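Plosar recrute un ingénieur ou une ingénieure logiciel, manipulation d'objets souples (CDI)

Lieu : Besance, poste sur site avec télétravail partiel
Contrat : CDI, temps plein
Prise de poste : septembre
Référence de l'offre : 3695

Plosar développe des logiciels de commande et de perception pour des robots de préparation de commandes. L'équipe manipulation travaille sur des objets qui n'ont pas de forme fixe : feuilles, films, textiles pliés, sachets. Les méthodes de saisie que nous utilisons pour les cartons et les bacs rigides s'y appliquent mal, et une grande partie du code est à reprendre.

Le poste est rattaché au responsable logiciel. Il couvre la chaîne complète, de l'image du poignet jusqu'à la consigne envoyée aux articulations.

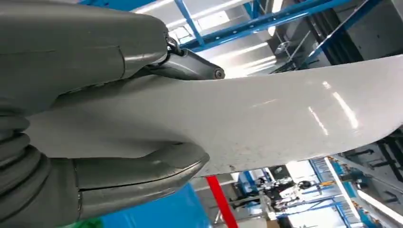 La perception au contact est le premier chantier. Quand la pince est fermée sur une matière mince, l'estimation de pose fournie par notre module actuel dérive, en particulier sur les surfaces brillantes. Vous aurez à proposer un suivi de bord robuste aux reflets, à le tester sur nos enregistrements (3000 séquences annotées) puis à le porter sur le robot.

Vos missions

Concevoir et maintenir les modules de suivi d'objets déformables en C++ et Python.
Écrire les lois de commande en effort pour la fermeture des doigts et la détection de glissement.
Intégrer ces modules au planificateur de trajectoires développé avec notre partenaire Eyvindsson.
Améliorer l'outil interne de relecture des essais : synchronisation des flux, recherche par type d'échec, export.
Participer aux essais sur robot, en moyenne deux demi-journées par semaine.
Rédiger la documentation technique, en français ou en anglais.

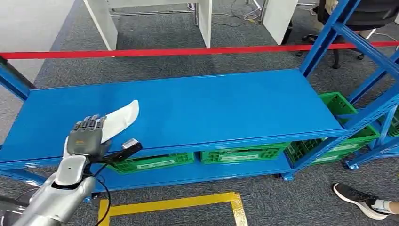
Le second chantier concerne la planification à proximité des rayonnages. Le modèle de collision traite aujourd'hui l'objet tenu comme un volume rigide, ce qui conduit à refuser des trajectoires praticables ou à en accepter d'autres qui accrochent. La personne recrutée reprendra ce modèle. Notre banc de régression compte 1370 cas simulés et tourne chaque nuit ; toute modification du planificateur doit y passer avant un essai réel.

Profil recherché

Diplôme d'ingénieur, master ou doctorat en robotique, informatique ou automatique.
Au moins 4 ans d'expérience en développement logiciel, thèse comprise.
Très bonne maîtrise du C++ moderne, pratique courante de Python et de Linux.
Expérience de ROS 2 ou d'un intergiciel équivalent.
Bases solides en géométrie 3D, étalonnage de caméras et cinématique.
Une expérience en apprentissage par imitation ou en simulation de corps déformables est appréciée, mais pas exigée.

Nous proposons

Une rémunération fixe selon expérience, avec intéressement.
Deux jours de télétravail par semaine hors périodes d'essais.
Mutuelle prise en charge à 60 %, titres-restaurant, forfait mobilité.
Des déplacements ponctuels chez Albridge, où sont installés nos premiers postes pilotes.

Déroulement du recrutement

Un premier échange téléphonique de trente minutes, puis un entretien technique sur site avec lecture de code. Nous ne donnons pas d'exercice à faire chez soi. Une visite de la zone d'essais est prévue le même jour. Réponse sous deux semaines après l'entretien.

Pour postuler

Envoyez un CV et quelques lignes sur un projet logiciel dont vous avez eu la charge, par le formulaire de la page Carrières, en indiquant la référence 3695. Un lien vers du code public est bienvenu. Le poste est ouvert aux personnes en situation de handicap ; précisez si des aménagements sont nécessaires pour l'entretien.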